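Home | Reviews | Workplace | Contact

Last updated: Tuesday, April 11, 2023

We've had the Skolness arm on plating at Lilwood since February, and I've warmed to it! It took me 4 shifts to stop hovering. 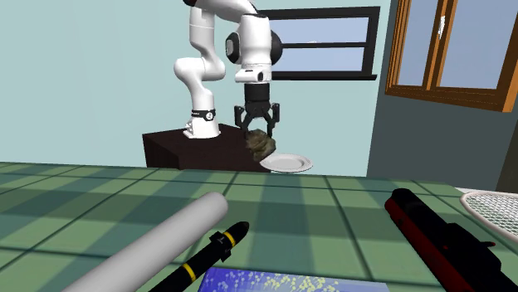 My wrists are grateful – I used to do 151 plates before lunch. Now I check portions and chat to customers more, though I do miss the banter on the line (and the beeping drives me mad). Four stars.

Comments

Did anyone lose hours over it?

We use a Sterwood. Slower, but quiet.

Mine sulks after 90 plates!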